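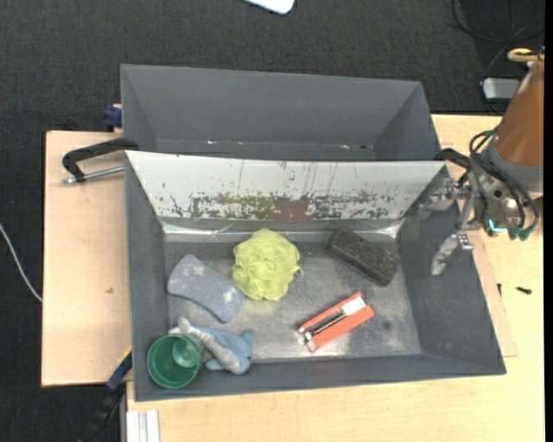 Flarport, 15/10/2025

The Mixed Bin Project: What Happens When Small Things Share One Box
Project report by Marichka Fedoruk and Ga-eun Joo

Where the idea came from

Both of us live in the Keklow dorm, and both of us own a box where everything ends up. Bath stuff, pens, a cup, something soft that somebody gave us in high school. We started talking about it while looking for a pen (Marichka's, never found) and realized we had no clue whether a mixed box is really slower to use than a sorted one, or if it just feels that way when you're late for class. So that became our project for Household Systems, and we have had a great time with it!

The question

How long does it take a person to find one named item in an open bin of unrelated things, and does it matter what kind of things are lying next to it?

The items

We wanted objects that differ in shape, softness and color, all small enough for one hand. The gray bin has six in it: a yellow-green mesh bath pouf, a flat gray-blue sponge-like piece that narrows in the middle, a dark block, a slim orange-red package, a plush sea animal in blue and whitish gray, and a green plastic cup. We spent a whole evening arguing over the plush animal. Ga-eun says dolphin, Marichka says shark, and on the score sheet it is "sea animal" so that we could both sign it.

The pouf was our favorite from the start. It's so bright that you spot it right away, and the little pale loop of cord gives you something to hook a finger through. The dark block is the opposite. It has a rough, speckled top and rounded corners, and next to the gray of the bin it doesn't call out to you at all.

How we ran it

We did 90 searches in all, split over 2 layouts. In the spread layout the items lie apart on the bin floor with space between most of them. In the heaped layout we tipped the same items into a pile at one end and left them however they fell. The person searching stood with their back to the bin, heard the name of an item, turned around and picked it up. One of us ran the stopwatch and the other reset the bin.

We gave each layout the same number of searches. Everyone who took part lives on our floor, and they were paid in cookies.

The bin has sloping walls, and this turned out to matter more than we guessed. In the heaped layout things slid down the slope and settled against each other on the floor. Round things went first. The sponge piece mostly stayed wherever it landed.

What we found

Spread was faster for every single item, which we expected. The size of the gap was the surprise -- for the pouf it was tiny, and for the orange-red package it was huge. A thin package disappears the moment something soft is on top of it. Several people lifted the sea animal, put it down again in the same place, and only then noticed the package sticking out from under a fin.

The cup gave us our best result. When it stood upright with the opening facing up, people took it by the rim without a second look. When it fell on its side in the heap, other items rolled partly into it and it became a container, so the search turned into two searches. We hadn't planned for that at all and had to add a column to the sheet.

Corners also deserve a mention. An item tucked into a front corner was found quickly if it was tall and slowly if it was flat. We would love to test this with more flat items.

The long search

Ga-eun had one run in the heaped layout where the searcher gave up on the dark block after 48 seconds, having touched it twice. He thought it was part of something else. We kept it in the data and marked it as a miss.

Problems

The names were a weak spot. "Block" means different things to different people, and one person asked if it was a brush. We also got better at resetting the heap as we went along, so the later heaps were probably tidier than the early ones. Next time we'd tip the bin from a fixed height.

We had no left-handed searchers.

What we'd do next

Dividers! Even one strip of cardboard down the middle might bring the heap times close to the spread times, and we already have the cardboard. We'd also like to repeat everything in February, when there are hats and gloves to add, and see what a really woolly bin does to the numbers.

Marichka has since moved her pens to a jar. Ga-eun's box is unchanged.

The score sheets and the item list are in the class folder under Mixed Bin.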